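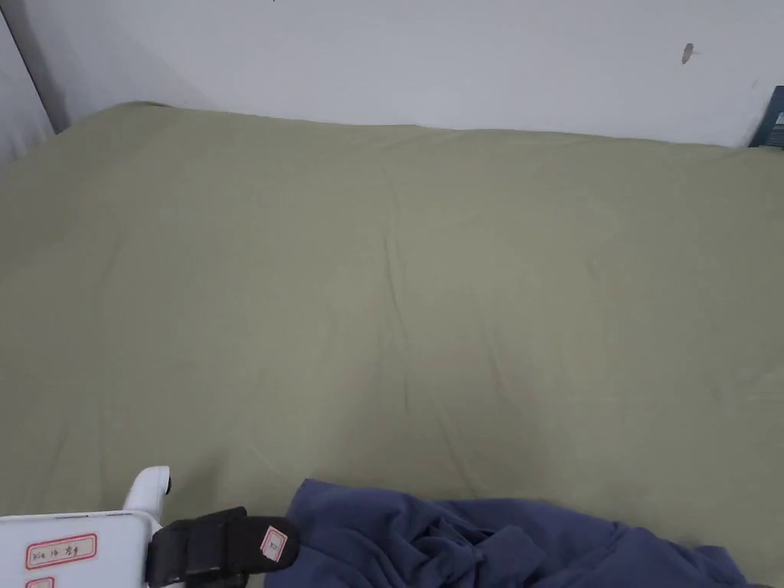 Figure 1. Sage-green fitted sheet on the test mattress, with crease down the middle.

2. Method

The question for this project was how long a person needs to put a fitted sheet on a wide mattress when one side of it is against a wall. My supervisor, Kelechi Effiong, thought this could not fill a semester. It filled one and then leaked into August.

I used a single mattress and two sheets, one from Gumport and one from Cilport, both sold as the same size. They are not the same size. Each of the 8 participants made the bed alone, starting from whichever corner they liked, and I stood in the doorway with a stopwatch trying not to help.

3. Results

The slowest run took 243 seconds and included a rest. Everyone who began with the near corners had to climb onto the mattress to reach the far ones - at which point they were kneeling on the sheet they were trying to pull. Those who started at the wall finished sooner and complained less.

Smoothness was scored by eye. Figure 1 would get a good mark from me: a faint crease and some diagonal pull lines, but mostly flat. Okeke (my roommate, second rater) took points off for the crease and would not discuss it.

4. Limitations

One room, one mattress, two raters who share a kitchen. The wall also has a dark scuff just above the mattress, and three participants asked whether it was part of the test. I have left their pauses in the timings.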